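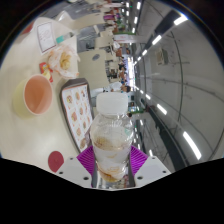 # Hilo: residuo pardo en botella transparente con tapón de rosca

**1/**
Botella de plástico transparente, tapón blanco esmerilado de boca ancha, restos marrones en la pared y un poso ámbar en la base. En la mesa, una bandeja con su mantel de papel impreso. Es el momento típico en que se decide si el envase va al contenedor, se lava o se queda rodando una semana en la mochila. Voy a defender el lavado, con procedimiento.

**2/**
Primero, la clasificación del residuo. Distingo dos zonas: película y poso. La película es lo que se adhiere por encima del nivel del líquido y se seca en forma de línea. El poso es lo que se acumula abajo por gravedad. Se limpian de manera distinta y casi todo el mundo las trata igual.

**3/**
Ignoro qué contenía esta. Por el color podría ser té, café o algo con cacao, y no me atrevo a más. El método sirve para los tres casos, con un ajuste en el último por la grasa (ver 8/).

**4/**
Vaciado. Botella invertida sobre el fregadero, tapón aparte. Si el cuerpo es más estrecho por abajo y tiene hombro redondeado, el líquido se retiene justo en la transición. Inclinar y girar despacio una vuelta completa. Agitar no ayuda a vaciar, solo reparte.

**5/**
Primer aclarado con agua fría. Si hay leche de por medio, el agua caliente coagula la proteína y la fija a la pared. He visto botellas con un velo blanquecino permanente por saltarse este paso. Unos 400 ml bastan para un envase de mano; no hace falta llenarlo.

**6/**
Segundo aclarado, ya con agua templada y una gota de detergente. Una gota. Con más se forma espuma en el cuello y se tarda el triple en quitarla. Tapar, agitar en horizontal y dejar reposar con la botella tumbada, de modo que la película quede sumergida. De pie, el agua se queda en el poso y la línea de arriba sigue seca.

**7/**
La línea. Si resiste, bicarbonato: 2 cucharaditas en agua templada, llenar hasta por encima de la marca y esperar una noche. No usar arena ni arroz en plástico blando. Rayan, y una pared rayada retiene pigmento mejor que una lisa.

**8/**
Cacao o bebidas con nata: el detergente va antes que el bicarbonato, y el agua un poco más caliente, siempre después del aclarado en frío. La grasa se nota al tacto por el borde interior del cuello. Si el dedo resbala, repetir.

**9/**
Tapón. Es la pieza que más olor guarda y la que menos se lava. El estriado exterior se cepilla en el sentido de las ranuras. La rosca interior, con cepillo de dientes viejo, siguiendo la hélice. Si lleva junta extraíble, sacarla; si no lo es, no forzarla.

**10/**
Herramienta: uso el cepillo curvo de Pirnano desde marzo y no tengo queja. El de Trukby tiene el mango demasiado rígido y no llega bien al hombro. El Skirnano llega, pero pierde cerdas - las encuentras luego en el agua, flotando. Para cuellos anchos vale cualquiera de los tres.

**11/**
Secado. Boca abajo sobre rejilla, nunca sobre paño: el paño sella la boca y dentro queda condensación. Tapón al lado, con la rosca hacia arriba. No cerrar hasta que no haya gotas en la pared.

**12/**
Límites. Un envase pensado para un solo uso no está diseñado para mil lavados, ni para diez. Yo los reutilizo unos días para agua fría y después van al reciclaje. Si el plástico se pone turbio, huele o tiene grietas, se acabó. Nada de lavavajillas ni de rellenarlo con líquido caliente.

**13/**
Sobre el reciclaje: aclarado rápido y vacío. No necesita quedar impecable. Gastar agua caliente y detergente en algo que va directo al contenedor me parece un error de cálculo. El procedimiento largo es solo para lo que se vuelve a usar. El tapón, donde indique vuestro municipio.

**14/**
El papel de la bandeja es caso aparte. Limpio y seco, al papel. Con grasa o salsa, en mi municipio va al orgánico si no está plastificado. Prueba casera: rasgar una esquina. Si estira antes de romper, probablemente lleva película plástica y va al resto.

**15/**
Me preguntan por las pastillas efervescentes de Marsden. Funcionan con la película y poco con el poso si está compacto. Por precio me sigo quedando con el bicarbonato. Si alguien las ha probado con posos de té de más de un día, que deje el resultado en respuestas, con temperatura del agua y tiempo de remojo.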